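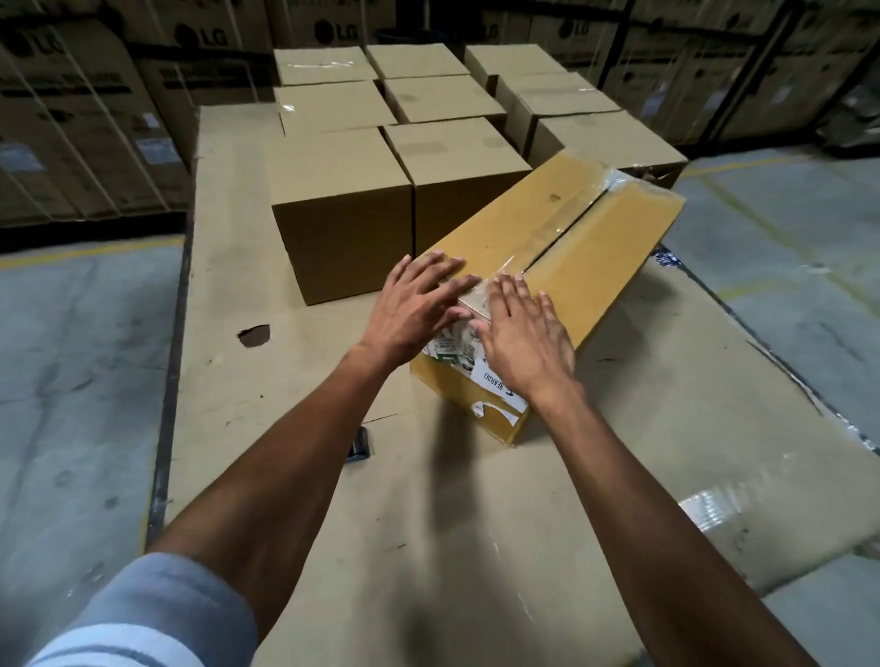
Site Visits > Packing & Palletizing

Polton open morning, February. Quick notes before I lose them, typed on the train.

Went mainly for the palletizing cell. They call it Bogdan. One arm, one infeed conveyor, 2 pallet positions, light curtain across the front. Vovard built the gripper, Polton's own people look after everything else. Smaller than I expected, and louder.

Setup is dull in a good way. Every carton has to come in shut, taped flat, flaps level, or the vacuum cups leak and the arm stops. So the taping is still done by hand, out in the warehouse. Center seam first, then a palm run down the tape. Old cartons with scuffed faces or torn labels get the most attention. Wrinkled tape right under a cup is their number one fault, by a long way.

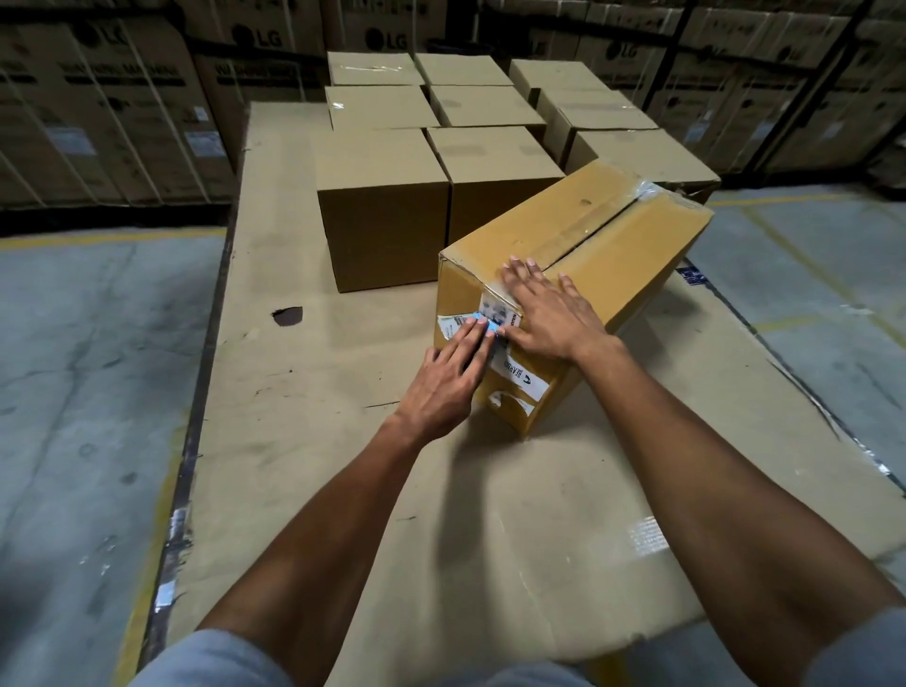 Long cartons are the other headache. Mixed in with small ones they need their own pick point, and the crew re-teaches it each time the supplier changes the size. Took them 13 minutes while we stood there, incluidng one argument about the offset.

Looking after it: cups wiped every shift, swapped when the lips go hard. Filter on the vacuum line checked at 10 in the morning, same time every day. Log sheet clipped to the fence, pen on a string. Almost 258 cups used last year, which they thought was too many. Different rubber on trial now. No results yet.

Repair story was the best bit. Wrist cable wore through in the dress pack, intermitent fault, took ages to find. Now there's a spare in a drawer and a strip of paint on the clamp so you can see if it has crept.

Missed the conveyor talk, coffee queue. Skeremton next month if they answer my email.

Recent visits
- Skeremton: what to ask before you go
- Two hours in a carton plant
- Vacuum cups, a buying note

We use cookies to remember your settings. Accept / Manage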